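Skirska are back on the road, and I may have screamed a little

By the music desk
August 22, 2025

Okay, so I had pretty much given up on Skirska. The band went quiet after their last tour, the website turned into a single gray page, and every fan forum I read had decided they were done for good. Then this morning a new tour poster popped up on that same gray page, and I spilled coffee on my keyboard — worth it!

The comeback is small, at least for now. They're playing eight shows in September, all in theaters, with Vidard opening every night. If you haven't heard Vidard yet, start with the slow songs (the fast ones are fun, but the slow ones are where the harmonies live). I saw them play a half-full bar last winter and went home with a T-shirt in the wrong size.

There's a new single too. It's called "Aaltonen," it runs nearly eight minutes, and it has two drum solos, so don't expect to hear it at the grocery store. I've played it all morning and I still can't decide if the second solo is brilliant or just long. The band says more songs are finished, but they won't say whether that means an album. I'm guessing yes, and I've been wrong about this band before.
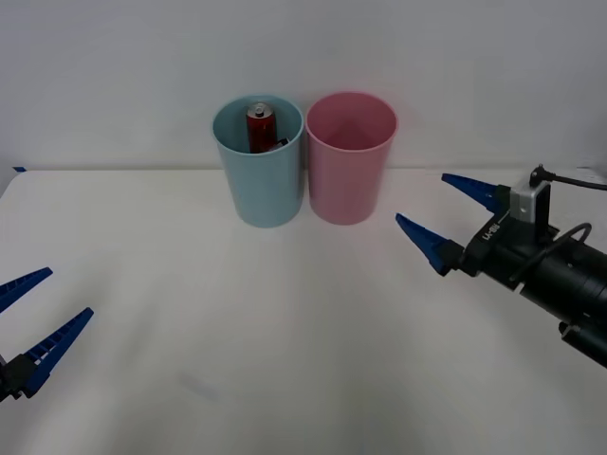 BRODBERG, August — Tickets for the hometown show went up at noon, and the balcony was gone before I'd found my credit card. I did get two seats on the floor, way off to the left behind what the seating chart calls a "partial view" pillar. Fine by me! The theater says there's a limit of two per person and no plans for a second night, although the box office is taking names for returns.

Doors are at seven, and Vidard go on at eight.

Recent items
Vidard put their first EP back on vinyl
Brodberg theater gets a new sound system
Five reunion tours we'd still pay to see
Fall concert calendar: September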